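Bevodthorpe Adult Learning Project
Progress report to the Psarras Fund, second quarter

Enrolment

We had 118 learners on the books at the end of June, against a target for the year of 352. That is behind where we hoped to be. The spring reading groups filled quickly, but the evening maths course at Vokari Road started four weeks late after the heating failed, and several people who had signed up went elsewhere. The course is now running with 12 learners and will carry on through August to make up the lost sessions.

Attendance at the reading groups has been steady. Numbers dip in school holidays, as they did last year, and we have moved two of the morning sessions to 6.30 pm to see if that suits parents better.

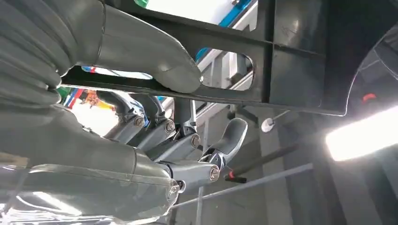
Spending

Spending is slightly under budget. Room hire cost less than planned while Vokari Road was closed – the refund was credited in May. We spent more than expected on printed workbooks, as the publisher raised its prices. Zdeňka Bednárik has asked Ikilia Print for a quote on producing our own for the autumn.

Staffing

One tutor left in April. The post was advertised twice and has been filled from September. Until then Zdeňka is covering the Thornfield group herself, and 17 hours of one-to-one support have been put back to the autumn.

Next quarter

Enrolment for the autumn opens in August. We would like to discuss moving the unspent room hire money to workbooks, and need a decision before the print order is placed.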